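How to Share a Folding Table With the New Arms

If you work on the returns side at Trerley, you have probably heard by now that the folding stations are changing, and I know a few of you have been fretting over it (I did too, for most of November!). So let me walk you through a shift the way I wish somebody had walked me through mine.

Start with the table. Brush off the gray fabric top and smooth it with your hand, then lay your garments out with a bit of space between them. The arms do the reaching and the gripping now, and your wrists will thank you, but they still count on you for a decent start.
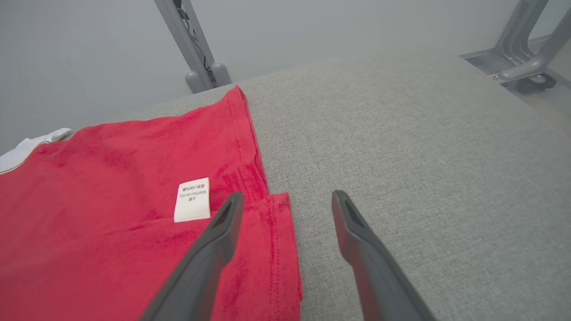
Next, open the Pondero screen and enter the batch. We keep ours to 30 pieces, even on the days when 779 are waiting in the cages, and I would beg you to do the same while you are learning. Press Begin, step back behind the floor line, and let the arms work. If a piece gets bunched up, press Pause, wait for the arms to stop, shake the piece out, and set it down again. Shorts with elastic are the usual troublemakers, so be patient with them.

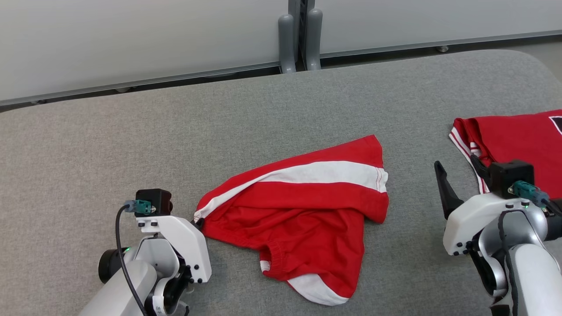 Red shorts and a red jersey on the table, with an arm at either side.

As for your own day, you will fold less and look more. Most of us now spend the time checking seams, sorting out stains, and writing up the odd ones, and the pay grade for that work is the same as before. Do speak up if you miss the folding, as the hand tables are staying open on both shifts and there is always room at them.

Flilasum Training Desk, Trerley | Updated 04/08/2026 | Back to top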